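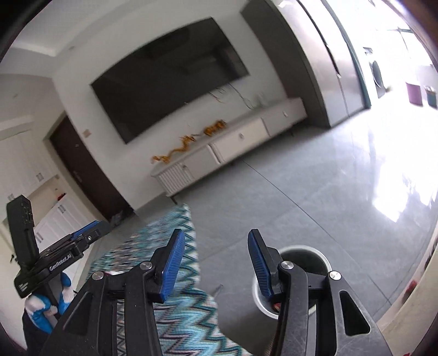
White-walled room, Turden.

Esedbridge Household Waste Diaries: Data Card
Last updated: March 23, 2020
2 comments

Summary
The Esedbridge Household Waste Diaries are a set of written records kept by 40 households in Esedbridge and the neighboring district of Turden. Each household noted what it threw away, what it set aside for recycling, and what it kept for reuse. The diaries were kept on paper during December and later typed up by the project office at Mevar. Nearly 700 diary pages were returned. The released file contains 621 of them.

Contents
Every row in the file stands for one diary page. The columns are as follows:

page_id – a number assigned when the page was typed
district – Esedbridge or Turden
household_size – number of people living at the address
entry_text – the words of the diary, as written
material – paper, plastic, glass, metal, food, textile, mixed or unclear
outcome – trash, recycling, compost, kept or not stated
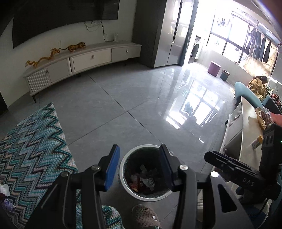
Material codes were assigned from the written entry alone. Where a diary keeper wrote only "wrappers" or "packaging," the page was coded as mixed unless another word on the same line settled the matter. Tissues and paper towels are coded as paper even when the entry says they were used for food. Users who need a stricter division should work from entry_text and apply their own codes.

Spelling in entry_text has been left alone. Abbreviations were kept, and a list of the common ones is given in the file abbreviations.txt. Crossed-out words were not typed.

Pages left out
Pages were withheld if they named a person outside the household, mentioned medical supplies, or could not be read. A page was also withheld at the request of the household that wrote it. Removed pages leave gaps in the page_id sequence, and these gaps should not be treated as errors.

Known limits
Weights were not recorded. The December collection includes holiday packaging and should not be used to estimate waste for a full year. Turden has no curbside glass pickup, so glass entries there are more often marked "kept" than in Esedbridge. Households with small children are underrepresented.

Second coding
A sample of pages was coded again by the Kang reading group, working without sight of the first codes. Most disagreements concerned "mixed" and "unclear" – both sets of codes are supplied in second_coding.csv.

Terms of use
The diaries may be used for teaching and research. Users may not attempt to identify any household. Quotations from entry_text should give the page_id and the district. Corrections may be sent in writing to the project office at Mevar, with the page_id and the proposed change.

40 shares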